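Product Weights Should Include the Packaging

Shipping weight and product weight are two different numbers, and most online catalogs print only one of them without saying which. A buyer comparing two desk lamps on Toprak will find one listed at 724 grams and the other at 1,426 grams. The first figure is the bare lamp. The second includes the carton, the foam and the printed manual.

The fix is cheap. Each listing needs two fields, net and gross, both required before the page can go live. Stallier made this change last June across 3,000 listings, and its sellers had eight weeks to comply. 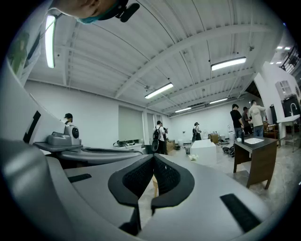 Sellers object that gross weight varies with the carton supplier. It does, within limits. A stated tolerance handles the variation, as it already does for length and width. Flalora prints one beside every dimension it publishes, and its pages remain readable.

Freight pricing is the stronger argument. Carriers bill on gross weight or volume, whichever costs more, and a buyer who sees only the net figure cannot check the charge at checkout.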